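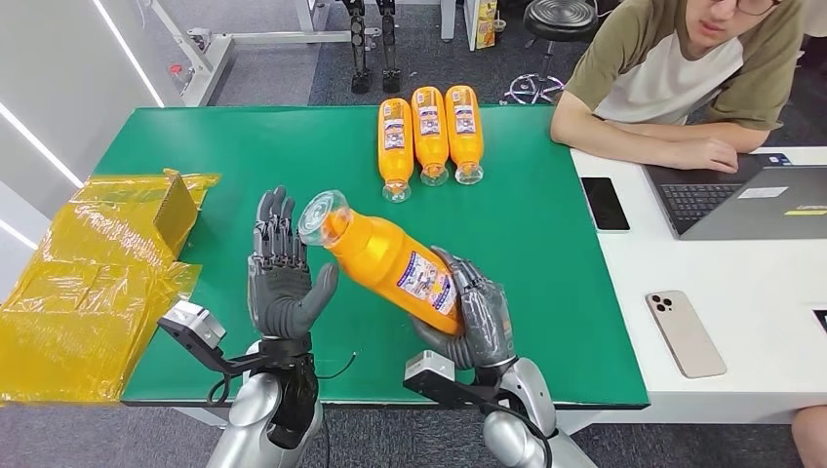
Pasar una botella de una mano a otra: consejos para comparar manos y pinzas en el banco

Taller Emen - Notas de banco - Manipulación

El paso de un objeto entre dos manos separa mejor los efectores que el agarre simple. Una pinza mediocre levanta una botella de la mesa casi siempre; entregarla a la otra mano sin girarla ni apretarla de más ya es otra cosa. Las notas siguientes recogen el procedimiento que aplicamos con las manos de cinco dedos y con las dos pinzas paralelas que tenemos montadas, la Gumby y la Trunska.

Elección del objeto

Conviene una botella de plástico translúcido con líquido de color. El naranja sobre tablero verde da buen contraste a la cámara y permite ver la inclinación del nivel en la grabación. El vidrio se deja para el final, cuando la fuerza de cierre está ajustada.

Se usan botellas iguales y de la misma compra. Las de reserva se dejan tumbadas al fondo del tablero, con el tapón hacia el operador, de modo que la mano las encuentre siempre en la misma orientación. Una etiqueta que rodea el cuerpo cambia el rozamiento: hay que decidir si los dedos cierran sobre el papel o sobre el plástico y mantenerlo en toda la serie. Nosotros cerramos por debajo de la etiqueta.

Postura previa

1. Mano receptora abierta, vertical, con la palma hacia dentro y los dedos extendidos. El pulgar, orientado al centro.
2. Mano que entrega: agarre por la parte baja del cuerpo, botella en diagonal, tapón dirigido hacia la palma contraria.
3. Velocidad de aproximación constante en los últimos 125 mm. Si el controlador frena por tramos, la botella oscila y la medida no vale.
4. Cierre de la receptora antes de aflojar la otra. El solape mínimo que admitimos es de 385 ms.

Con pinza paralela el punto 1 cambia: las mordazas se abren en horizontal y la botella se presenta casi vertical. No mezclar en la misma tabla los tiempos de ambas posturas.

Manos de cinco dedos frente a pinzas

La mano tolera mejor el error de posición. Un desvío lateral que a la Gumby le cuesta el intento lo absorben los dedos sin corrección del brazo. A cambio, la repetibilidad es peor: el pulgar llega unas veces antes y otras después que el índice, y la botella gira sobre su eje.

La Gumby cierra rápido y marca el plástico. Con las almohadillas de serie deja huella en botellas de pared fina; las de silicona blanda lo corrigen, aunque hay que limpiarlas con alcohol isopropílico cada sesión.

La Trunska es más lenta y más regular. Para series largas sin vigilancia es la que montamos. Su defecto es el recorrido: con envases anchos se queda justa y obliga a entrar muy centrado.

Controlador

Las pruebas se han hecho con el controlador Kirkegaard, en modo de fuerza limitada. Dos ajustes que no figuran en el manual y que ahorran tiempo:

- Desactivar el filtro de entrada durante la calibración y volver a activarlo antes de la primera serie. Con el filtro puesto, el cero de los dedos se desplaza.
- Guardar un perfil por efector. Reutilizar el perfil de la mano con una pinza da cierres bruscos.

Tras un cambio de efector, diez ciclos en vacío. Después, cinco con botella, que no se anotan.

Sensores y cables

Los módulos montados en la muñeca modifican el volumen de giro. Antes de cada serie se lleva la muñeca a los dos extremos, despacio, y se comprueba que el soporte no toca la mesa ni la otra mano. Con las dos manos próximas el margen se reduce mucho - es el punto donde más golpes hemos tenido.

Los cables, con holgura y sin bucles altos. Un cable suelto sobre el tablero puede quedar debajo de la muñeca al bajar el brazo. Brida blanda cada palmo, nunca apretada en la articulación.

Registro

Se anota por intento: efector, perfil, resultado, giro de la botella y duración del solape. El resultado admite tres valores: entrega, entrega con deslizamiento, caída. No usar «casi».

En la última tanda, de marzo, sumamos 716 intentos entre los tres efectores. Los 99 primeros se descartaron por el filtro mencionado arriba. Quien repita la prueba hará bien en revisar ese ajuste antes de mirar ninguna otra cosa.

Mantenimiento rápido

Tapones: revisar el apriete a mano al empezar y a mitad de serie.
Superficie: paño seco. Los limpiadores con cera alteran el deslizamiento de la botella al recogerla.
Dedos: comprobar el juego de cada articulación con el equipo apagado. Si una cede más que las demás, se cambia el tendón y se recalibra la mano completa.
Mordazas: reapretar los tornillos con llave dinamométrica al valor del fabricante. Fijador de roscas de resistencia media, una gota.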